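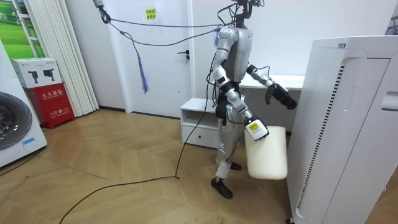
A gripper on the container handle, the other hand over the desk. Note the cable on the floor.

Workshop and back-room tips: living with a machine that does chores
By Rasha Ghanem

I run the laundry and supply room for a small company that rents out furnished apartments. We wash, fold, refill, mop and restock, and since August we have been doing some of that next to automation. First it was dosing pumps on the washers, then a scheduling program called Karaki, and now a walking robot that is supposed to carry things. The salesman from Losix told us it would "give us our afternoons back." I am still waiting for mine.

What follows is what we have learned about keeping a room workable when part of the work has been handed over. Some of it is plain housekeeping that you could use with no machines at all.

Pick up the floor first

A person steps over a cable without thinking, right up to the day she doesn't. If your machine has a lead that runs along the floor, decide where people walk before you decide where the machine walks. We put a strip of painter's tape down and moved the folding table to the far side of it. Imad Fakhoury caught his foot twice in the first week, and after that the tape went down in an hour.

Roll up mats. Put the mop bucket away full or empty, but away. Wipe up drips of detergent right then with a damp rag, then a dry one. Detergent on a wood floor stays slick long after it looks fine, and plain water on a rag won't lift it all in one pass. Two passes, then leave it alone for ten minutes.

Fill jugs less than you think

The brochure weight is for a perfect day. We fill to two thirds and mark the line on the outside with a grease pencil, which comes off with rubbing alcohol. This turns out better for people's wrists too, and it bothers me a little that we only did it when a machine needed it. Ghada Khalaf had been asking for smaller loads for years.

Keep one kind of jug for one kind of thing. Ours with handles are for rinse water and nothing else. Bleach stays in the bottle it came in, on the low shelf, and is carried by a person. I don't care what the manual says the hand can grip.

To get the sour smell out of a plastic jug, put in two spoons of baking soda, fill with warm water, leave overnight, rinse. Dry it upside down with something under one side of the rim so air gets in.

Write down who does what

Nothing on our payroll got shorter. The jobs moved around. Habibur Abeysekara used to carry water and change filters. Now he carries less water, changes the same filters, and spends a good part of the morning standing near a robot in case it stops. "Standing near" was on nobody's list, so for a month it looked as if he had free time, and he was handed extra work on top.

Put the watching on the sheet. Put the setting up and the putting away on it as well. We kept a tally over 18 shifts on a piece of cardboard by the sink: a mark for every time somebody had to stop their own work to help the machine with its work. There were 74 marks. Losix said this was normal for a learning period. It may be, but the learning period was being paid for out of our lunch.

Ask before you buy the second thing

After the robot comes the software to talk to the robot, in our case a package named Relent, and after that a service plan. The first quote for extras was over $1,000 and did not include training for anyone who folds sheets. Yara Hijazi, who does our ordering, now asks every seller the same thing – who in this room will be doing something different, and will they be shown how during paid hours? If the answer is a link to a video, she says no. We turned down Dundia's linen counter on those grounds. A pencil and a clipboard do the job.

Small things that help whatever you think of robots

Clean the slits on an air purifier with a soft paintbrush, top to bottom, with the power off. A vacuum brush pushes half the lint inside.

Leave the door of a front loader open between washes and dry the rubber seal with an old hand towel. Get into the fold at the bottom, where the gunk sits.

Vertical blinds: close them flat, wear a cotton sock on your hand, go down each slat once. Turn them and do the backs.

Keep the space in front of the extinguisher clear. Boxes drift there in every workroom I have been in. Look every 9 days or so, whenever you change the rags.

Sticky notes fall off in a damp room. If it matters, write it on card and tape all four sides.

Where I stand

I'm told I will come around. I would like to see a full month when the machine saves more steps than it costs, counted by the people taking the steps. Until then Habibur's old cart stays by the door with its wheels oiled. One drop of sewing machine oil on each axle, wipe off the extra, and roll it back and forth over newspaper before you take it out on the good floor.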